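Communiqué de presse
Pour diffusion immédiate

Kikilex publie le dossier complet de la panne de ses bras jumeaux et rouvre son banc d'essai

Un serrage qui ne se relâche pas, une alarme muette, sept semaines d'enquête et un correctif désormais accessible à tous

Riviere, juin. Kikilex, atelier de robotique de manipulation, met à disposition l'intégralité des données et des conclusions relatives à l'incident survenu au printemps sur son banc à deux bras. L'équipe a mis la main sur un défaut discret, difficile à reproduire et franchement passionnant à démonter, et nous sommes ravis de pouvoir enfin le partager !

Les faits d'abord. Pendant une série de rangement d'objets de dînette et de petits blocs, l'une des pinces a continué à serrer après l'ordre d'ouverture. Le second bras, qui attendait la libération de la zone commune, a repris sa trajectoire comme si tout allait bien. Les deux poignets se sont touchés à vitesse réduite. L'opératrice a enfoncé l'arrêt d'urgence, le banc s'est immobilisé. Aucune blessure, un doigt de pince fendu, un capteur d'effort à remplacer.

Le plus gênant n'était pas le choc. Le journal de bord indiquait « pince ouverte » alors qu'elle ne l'était pas, et le superviseur Fistulus, notre logiciel maison de coordination, lui a fait confiance. L'alarme prévue pour ce cas n'a jamais sonné.

Pour comprendre, il fallait faire revenir la panne. L'équipe a relancé 957 cycles de prise et de dépose, avec les mêmes objets et la même table de travail. Les 482 premiers se sont déroulés sans la moindre anomalie, de quoi douter de tout le monde et du câblage en particulier. Puis le défaut est réapparu, 3 fois en tout, et toujours sur des pièces étroites saisies du bout des doigts.

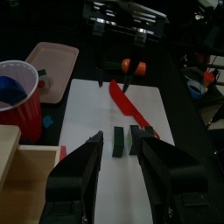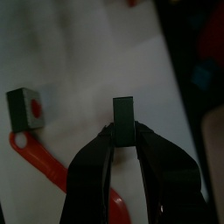
Banc à deux bras de Kikilex, manipulation de petits objets.

L'explication tient en peu de mots. Sur une prise très fine, la position des doigts fermés et celle qui correspond au début de l'ouverture sont si proches que le codeur pouvait les confondre lorsqu'un message se perdait sur le bus. Fistulus recevait alors une confirmation périmée et la prenait pour fraîche. Chaque élément, testé seul, fonctionnait parfaitement (nous l'avons vérifié plus souvent que nous ne l'aurions voulu).

Le correctif comporte deux volets. Chaque confirmation est maintenant horodatée et rejetée si elle est trop ancienne ; l'ouverture doit en outre être validée par la mesure d'effort, indépendante du codeur. En cas de désaccord, les deux bras s'arrêtent et l'alarme retentit. La vitesse dans la zone commune reste bridée jusqu'à la fin de la campagne de validation.

Nos partenaires de Kidthorpe, qui exploitent un banc de même conception, ont été prévenus dès le lendemain du choc. Ils ont suspendu leurs essais à deux bras et les reprendront une fois la mise à jour installée et contrôlée sur place.

Le dossier comprend les journaux bruts, le schéma du bus avant et après modification et la procédure de reproduction du défaut. Il est disponible sur simple demande auprès du service de presse de Kikilex, à Riviere. Les laboratoires qui utilisent une version antérieure de Fistulus sont invités à ne pas faire travailler deux bras dans un volume partagé avant la mise à jour. Les retours d'expérience, même partiels, même embarrassants, sont les bienvenus !

À propos de Kikilex
Kikilex conçoit et met au point des bancs de manipulation à un ou deux bras pour la recherche et l'enseignement.

Contact : service de presse, Kikilex, Riviere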